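Come and sing (or play) with us at Kemeys this September

Posted Jul 12, 2023

We are looking for new people to join the Kemeys Community Band and Chorus, and if you have been humming along to the radio for years and wondering whether there might be somewhere to put all that humming, please do read on!

We're a cheerful, mixed lot who meet one evening a week in the old chapel hall at Kemeys. At present there are 23 of us in the chorus and rather fewer in the band, so we would dearly love more of everybody, but most of all we need tenors, clarinets, a trombone or two and somebody brave enough to take on the timpani. You don't have to be a wonderful reader of music. If you can follow the shape of a tune and don't mind getting it wrong in company, you'll fit in very well, and there is always someone nearby to lean on (sometimes literally, as the altos sit very close together).

The autumn project is a new piece called Sterklow, written for voices, brass and woodwind. It lasts the whole of the second half and has some gorgeous slow writing for the lower voices, along with one very fast page that we are all pretending not to worry about. The first half will be folk songs and a couple of old dance band numbers, chosen by the members.
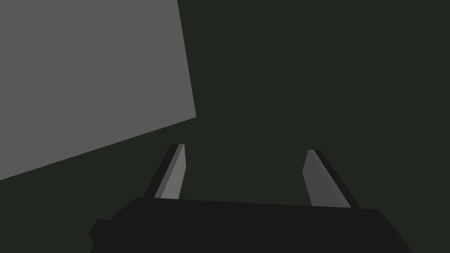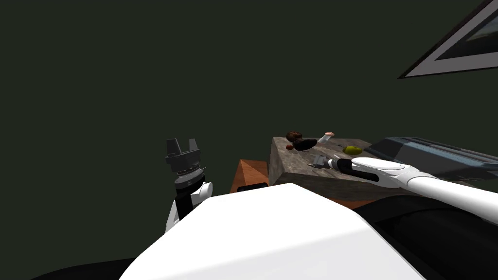
Computer-rendered views, both from the same setting.

Rehearsals begin in the first week of September and run up to the concert at the Tomia Rooms, with one longer weekend session in between. Bring a pencil, a drink and something soft to sit on, as the chapel chairs are older than most of us. Music is lent free of charge. Players should bring their own instrument, though we do have a spare cornet and a rather battered euphonium if you're returning after a long gap.

There is no audition for the chorus. Band players are asked to come along for a friendly half hour beforehand, just so that we can put you on a part you'll enjoy. The first two rehearsals are free to everyone, and after that we ask for a small sum each term towards the hall and the heating. If that would be hard to manage, have a quiet word with us and we'll sort something out.

To put your name down, fill in the form on our Join Us page or pick up a paper copy from the counter at Hevaro Music. Please tell us what you sing or play, how long it has been since you last did it, and whether you need a lift or step-free access. We read every form and will write back to you before rehearsals start.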